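**7. When a gripper won't let go (or lets go when it shouldn't)**

Rewritten after the Clerkton stoppage. Read it before you touch the Trena cell, even if you did the old version of the course. Old section 7 told you to pull the pen out by hand with the arm live. Don't. That's how Botond got his thumb pinched.

Two faults, same cause most of the time. The jaw motor overheats, the controller cuts the current, and then one of these:

- **Stuck shut.** Jaws stay on the pen, open command does nothing.
- **Soft grip.** Jaws ease off by themselves, pen slides or drops.

Soft grip is the worse one. No alarm until the next move starts, so the arm can swing off with a pen half held.

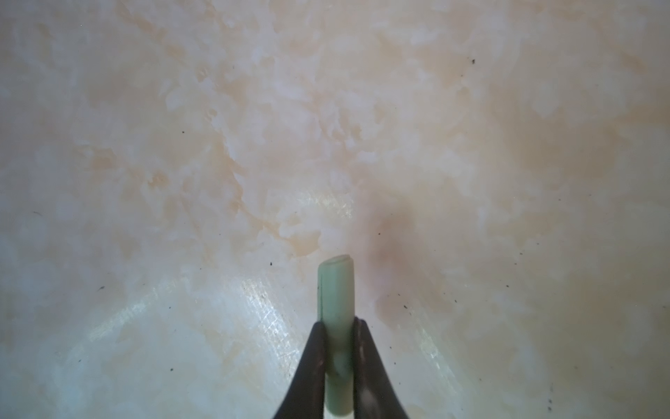
*Page last changed: December (H. Hjaltadóttir)*

**7.1 Before you start**

> **CAUTION** Both arms share the same space. Stopping one does NOT stop the other. Use the main stop, then check both status lines on the screen read HELD.

> **CAUTION** An arm with the power off will sag. Support the forearm link first, then cut the power. Not the other way round.

You need: the small hex key, a lint free cloth, the grip log, a second person. Yes, a second person. One supports the arm, one works the jaws.

**7.2 Stuck shut**

1. Hit the main stop. Wait for HELD on both arms.
2. Check the jaw temperature on the motor page. Over 70 °C, leave it alone till it drops. Go and do something else.
3. Second person takes the weight of the forearm. Hand under the link, never round the wrist.
4. Cut power to that arm only.
5. Back the jaw screw off a quarter turn at a time. Stop as soon as the pen moves.
6. Lift the pen straight out along its own length. Don't twist it, the pads tear.
7. Power back on, run JAW HOME. Jaws should open fully and close fully, no pause halfway.
8. Write it in the grip log. Which arm, which jaw, what it was holding.

If step 5 does nothing after a full turn, leave it and ring Tibor Oláh. Forcing it strips the thread and then it's a new gripper from Juhász.

**7.3 Soft grip**

1. Main stop. If a pen is still in the jaws leave it there for now.
2. Look at where the jaws have hold of it. You want the barrel, low down, tip clear of both fingers. Holding on the joint between nib section and barrel is no good, it rocks.
3. Read the holding current off the motor page and note it. Normal is 300 mA. Well under that with a pen in the jaws = this fault.
4. Second person holds the pen. Open the jaws from the screen, not by hand.
5. Wipe both pads. Ink and skin grease both make it slip and the controller answers by squeezing harder, which is what cooks the motor in the first place.
6. Wipe the pen as well.
7. Set the pen back between the jaws, close, wait a minute. If it's crept more than 2 mm, change the pads (section 9). 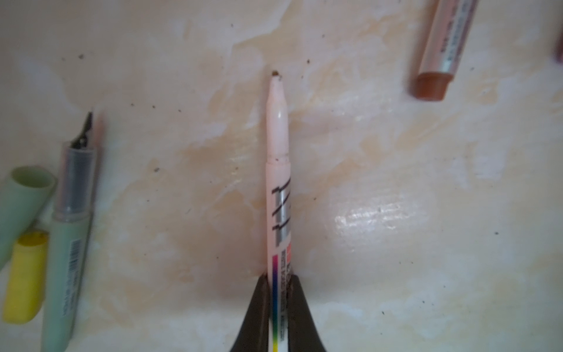

*Fig. 7b. Pink marker, gripped on the lower barrel, tip up.*

Note: the grip force setting is per pen type, not per arm. If you swap the marker set, load the matching table or you'll be chasing this fault all afternoon. Lilla Hegedűs keeps the tables, ask her which is current. The one called GRERUS_OLD is wrong, please dont load it.

**7.4 Restarting**

1. Hands, tools, cloth out. Look for the hex key, it does get left in.
2. Pads on both arms checked, not just the one that faulted.
3. Speed to the lowest setting.
4. Release the main stop. Arms stay HELD until you clear each one seperately.
5. Clear the left, let it go to its park position. Then clear the right.
6. One pick and one place per arm at low speed, with your hand on the stop.
7. Speed back to normal only if both were clean. 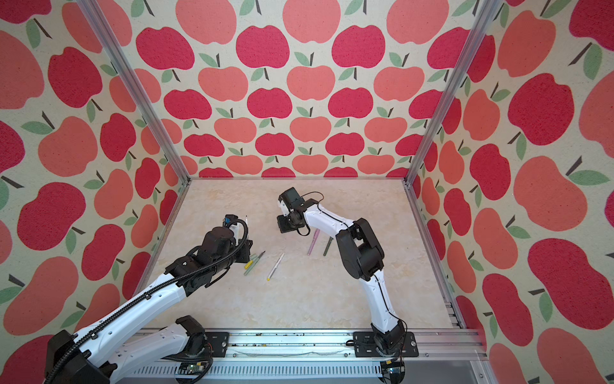
Don't clear both arms together. The path check only looks at where each arm is going and ignores where the other one is waiting, so from a held stop they can meet in the middle. Reported to Juhász, no fix yet. Until there is one, left first, right second, every time.

Also watch the cable on the forearm during the first slow pick. If it goes tight before the wrist has finished turning, stop, re-dress it and start 7.4 again from step 1.

**7.5 If it comes back**

| What you see | What to do |
|---|---|
| Same jaw faults twice in a shift | Take that arm out of use, tag it |
| Both arms, same hour | Wrong force table, see note in 7.3 |
| Jaw motor hot with nothing gripped | Call Tibor, don't restart |
| Over 3,000 grips since last pad change | Change pads anyway |

Tags are signed off by Bongani Adams or Halldóra Hjaltadóttir. If neither is in, the arm stays tagged till the next shift.

Pad changes: go to section 9.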